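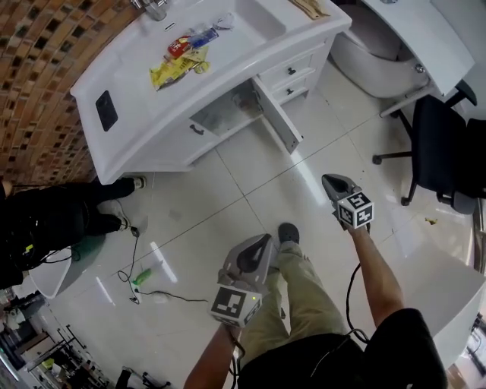 Selling a prepared slab without a restoration note is no different from selling a table without saying which leg is new, according to one reply to my April piece on fossil labelling. The reply came from a small dealer in Loltden, and it went on to argue that buyers at the lower end of the market do not read such notes and would not pay for them.

I accept the second part. A buyer spending modest sums on a fish in limestone is mostly buying a wall piece. I do not accept that the note can therefore be left out. The cost of writing it is small, and the preparator already knows what it would say.

Consider what happens to a typical slab. The rock is split, and the specimen usually parts between two faces. One face keeps most of the bone. The other keeps an impression and some scales. The preparator glues cracks, fills gaps with a mix of ground matrix and resin, and may tint the filler to match. Fin rays lost at the edge are sometimes painted in. All of this is ordinary work and much of it is needed to keep the piece in one part. Filling a crack in the matrix and painting a tail are, however, different operations, and the word "restored" on a label covers both.

Menel lists its stock under four grades. The grades are defined by the share of the skeleton that is original, with matrix repairs recorded separately. Its current list runs to 1,337 pieces, which answers the claim that grading is only practical for museum material. Gourlay uses a single term, "enhanced", for everything from a glued corner to a composite made from two animals. A slab offered there at 3,000 pounds may be sound value or poor value, and the label gives no means of telling.

The usual advice is to check under ultraviolet light. It is useful but limited. Many resins and modern paints fluoresce differently from bone and calcite, but some do not, and a thin surface coating can hide the contrast. A private buyer should not have to carry a lamp to find out what the seller could have written in two lines.

Fakent has proposed that notes be required only above 2,000 pounds. I think the threshold is a mistake. Composites are common in cheap material, and cheap pieces are resold, often with the label lost and the price raised. A note fixed to the back of the slab travels with it. It should state the quarry, the filler used, the areas painted and whether any part came from another specimen.

Dealers who object to this should say which of those items they are unable to supply.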